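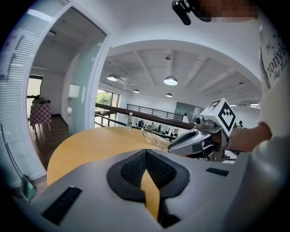
Anoma Howlader asked, after reading the last report, whether we would not have done better to put the whole grant into one finished arm and leave the hand-held grippers for another year. It is a fair question and it affects how the rest of the money is spent, so we deal with it first.

The arm cannot be taught anything until there is something to teach it from. The hand-held grippers let a person do a job at a table while the movements are recorded. If the jaws on the arm match the jaws in the hand, those recordings can be used on the arm later. We can also build and mend the grippers in the workshop with the tools we have, whereas the arm needs joints we have to buy in. We still intend to build the arm. It is second in the queue.

Work since the last report

The Brerkach pair, left hand and right hand, is built and in regular use. Each one has a camera on a bracket and a printed marker so that its position can be worked out afterwards. The first brackets bent when the gripper was put down hard, and after three of them had gone we redrew the part with a thicker foot. The new brackets have held.

The pads on the jaws took longer than planned. Smooth ones let go of bottles and anything else with a curved side. We changed to a textured pad in April and have kept it. It picks up dust and needs wiping down at the end of a session, and we have added this to the sheet by the bench.

Lining up the recordings in time is still the weak part of the job. The two grippers start recording separately and drift apart over a long take. For now we keep takes short and knock the jaws together at the start, which gives us a sharp movement to match up on both sides. It works well enough for table tasks. A shared start signal would be better and is the next piece of wiring.
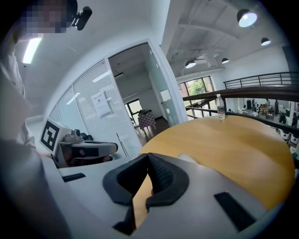 We have also settled on which tasks to record. They are all plain two-handed jobs: holding a bottle steady with one gripper and turning the cap with the other, folding a cloth, opening out a pair of glasses and putting them down again. The glasses are the hardest, and most takes so far have been thrown away. The arms are thin and the operator has to learn not to squeeze. We would like to keep the task in, as it shows up slack in the jaws faster than anything else we do.

Comfort needs attention. People can work with the pair for up to 4 takes before the wrist starts to complain, and those with smaller hands stop sooner. The weight sits too far forward. Moving the camera back would help the wrist but would hide the tips of the jaws, so we are looking at a lighter housing first.

Money

The Gallardo grant was £2,000. We have spent £1,761, mostly on cameras, motors and printing material. The Maveo motors cost more than we had put down for them, and we made up the difference by printing the housings ourselves. What is left will go on the start signal wiring and a spare set of jaws. We are not asking for any change to the budget headings.

Delays

The base plate for the Jider arm has been cut but not drilled. We were waiting for the drawings of the first joint, and these came with a hole pattern that did not match the plate. The supplier has agreed to send a corrected set. Until then nothing else on the arm can move forward, and the time has gone to the grippers.

Next steps

Wire and test the shared start signal on the Brerkach pair.
Print one lighter housing and try it with several operators before making the second.
Drill the Jider plate when the corrected drawings arrive.
Record the bottle and cloth tasks again with the start signal in place, and compare them with the earlier takes.

The parts list and the bracket drawings are in the shared folder. The receipts will follow with the final claim.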